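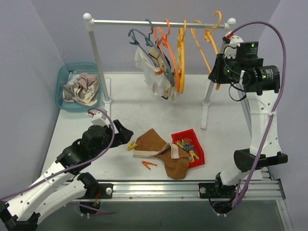
Section 4. Assembling and Loading the Rack

Applies to: Bukdale Tabletop Rack, standard bar
Text by Séverine Gaillard. Revised 2018-08-14

This section takes you from a box of parts to a rack with clothes on it. Owners of the older Bukdale will find that the knobs now go on last, as they should have all along. If you bought the rack already assembled from a relative, skip to 4.3, but do step 6 first. Relatives do not tighten things.

4.1 Before you start

Clear a table. The rack needs a flat surface at least 86 cm wide, and the basket and the clothespin tray will want room of their own. A kitchen table works well between meals and poorly during them.

You will need:

The bar
Two posts
Two feet
Two round knobs
Plastic hangers (Navar or any other light hanger with an open hook)
Clothespins and their tray
A basket or basin for cloth that is waiting its turn
A dry rag

No tools are required. If you find yourself holding a hammer, please go back to the beginning of this section.

Note: The knobs are packed inside the bag with the clothespins. We receive a steady number of letters about missing knobs, and would like to receive fewer.

4.2 Putting the rack together

1. Wipe the bar with the rag. It comes with a thin film of oil from the factory, and the first white shirt you hang will find it if you don't.

2. Lay the feet on the table, front to back, with the sockets facing up.

3. Push one post into each socket until it stops. Then push again. The first stop is only friction.

4. Lower the bar onto the tops of the posts. This is easier with a second person, though plenty of people manage with an elbow.

5. Fit a knob at each end of the bar and turn it clockwise until snug.

6. Take hold of the bar in the middle and rock it gently toward you and away. A little sway is normal. If a foot lifts, that post is not fully seated, so return to step 3 and push like you mean it.

7. Slide the rack toward the back of the table. The space in front is for folding, sorting and changing your mind.

Caution: The rack is made for light garments. Winter coats, wet bath towels and small children belong elsewhere. The bar will take a load of 20 shirts on paper, but the person who did that calculation owned very thin shirts.

4.3 Setting out the accessories

8. Put the basket in a back corner, beside the rack. Any soft plastic basin does the job. We like the Albers one, chiefly for its rounded corners, which don't snag knits. Whatever is crumpled can stay crumpled in there for now.

9. Fill the tray with clothespins and stand it in the middle of the table, where either hand can reach it. Mixed colors are supplied. There is no color code, although we have met households that developed one and then argued about it.

10. Hook the empty hangers over the bar, all facing the same way. Keep them toward one side so that you have a bare stretch of bar to work at.

Note: A few clothespins will end up on the table outside the tray. Pick them up when you finish. Doing it as you go only slows you down, and they will get out again.

4.4 Hanging a garment

11. Choose one thing from the pile. Shake it out once, away from the tray.

12. Lay it flat on the table with the neckline toward the rack. Find the shoulders. On some modern shirts this is the hardest step in the manual.

13. Take a hanger off the bar and work it in from the hem, one shoulder at a time. Do not stretch the collar over it. Everyone does this, and everyone's collars look like it.

14. Return the hanger to the bar, hook first, and let go slowly. If it tips, slide the garment sideways until the weight evens out.

15. If the fabric slips, clip it with a clothespin near the shoulder. Draping a shirt over the hanger instead of dressing the hanger properly is permitted for short periods, such as while you answer the door.

16. Leave a finger's width between garments. Long hems may brush the table, in which case fold them up once and pin them, or decide that you don't mind.

Caution: Don't hook a hanger hard against an end post. It will hold, but its end may catch on the post, and the next person to pull on it will bring the rack along too.

4.5 Things that don't get hung

17. Anything with a heavy waistband is better folded. Lay it down the middle of the table, bring the sides in, and fold toward the band.

18. Put folded pieces in the basin, heaviest at the bottom. If a piece flops open on the way, fold it again or press it down with the next piece. We can't see it from here.

19. Small cloths can go in along the side. Don't pack the basin above the rim. 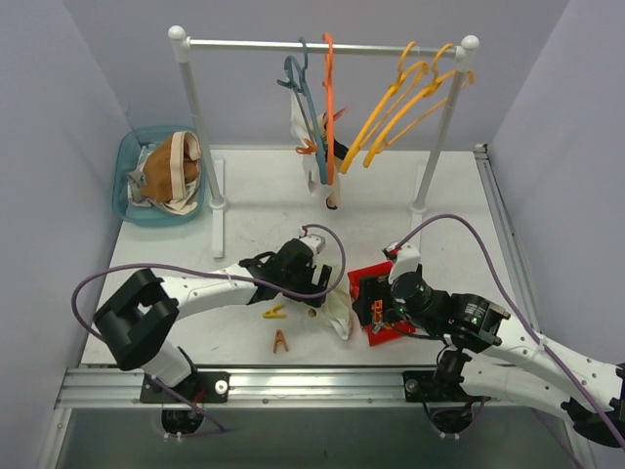

4.6 If something isn't right

The rack leans. Check that both feet are parallel and that the table is level. One customer sent back two racks before looking under a table leg.

The posts look slightly slanted. Some slant inward toward the base is to be expected. Pull the feet apart a little if it bothers you.

A knob keeps working loose. Clean the end of the bar with the rag and refit it. If it still turns freely, order replacement part 265 (sold in pairs).

The hangers slide together. Your table slopes. See the customer above.

A hook has cracked. Discard the hanger. Tape has been tried. Gurela hangers fit the same bar and are a fair substitute, if a bit springy.

There is cloth left in the basin and no room on the bar. Wash less at once, or ask for the extension bar, part 958, available since June. It comes with its own center foot and needs a longer table, which we don't sell.

4.7 Putting it away

Take the hangers off first. Unscrew the knobs, put them in the clothespin tray, and write down that you did so. Lift the bar, pull the posts with a slight twist, and store everything flat in its box. Folding instructions for the box are in Section 7.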